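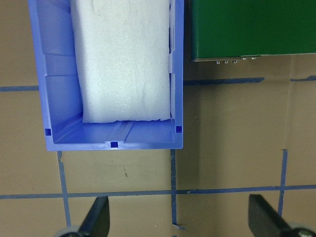
Wrist view over the taped grid, foam block in the blue bin

tapegrid_ana
Posted Sunday, July 21, 2024

OK so I finally have numbers on the wrist-only thing I was rambling about in June! Short version: policy trained on 344 demos, wrist camera only, no overhead view, and I ran 941 trials on the foam-from-bin task. The part I care about is that the blue tape grid helped a lot more than I expected. Same policy, same demos otherwise, but with the tape down the arm lines up on the bin way more consistently (my guess is it's using the lines as a ruler when the foam fills up most of the view and there isn't much texture to hang on to). Training code is plain Clomero with the default crop turned off.

mulchpile
Cool, but did you train with the tape down too? If the demos all have tape and then you peel it up for testing, of course it gets worse. You took away something it saw in every single demo.

tapegrid_ana
Nope, two separate training sets, 344 each. Tape/tape and bare/bare. I should've said that in the first post, sorry. I also did tape/bare and yeah, that one is a disaster.

Vudow_user6
I'm with mulchpile on being suspicious though. Were the two sets collected by the same person? My own second batch is always cleaner than my first one just from practice. If bare came first, you might be measuring yourself getting better at teleop.

tapegrid_ana
Ugh. Bare came first. Américo Bettencourt did a chunk of the tape set and he's smoother than me on a good day, so that's two problems.

mulchpile
Then I don't buy the ruler story yet. Could be the grid, could be Américo lol

Trikatden
Disagree a little. We saw the same kind of thing at Vilela with printed floor markers, and we alternated sets every 6 demos so practice washed out. Smaller gap than yours sounds but it was there. What I'd try next is random tape, no grid at all, just crooked strips. If that helps as much, it's texture. If only the grid helps, then ok, ruler.

tapegrid_ana
Oh I like that a lot. I have plenty of tape left and the cardboard is already a bit creased so I won't feel bad about it.

Vudow_user6
And shuffle who collects! Please!

tapegrid_ana
Yes yes. Plan is 2,000 trials split over grid, crooked and bare, both of us collecting, order shuffled. Foam goes in a different spot in the bin every time, I was getting lazy about that too.

mulchpile
Post the bare failures when you have them, I want to see if it misses sideways or short.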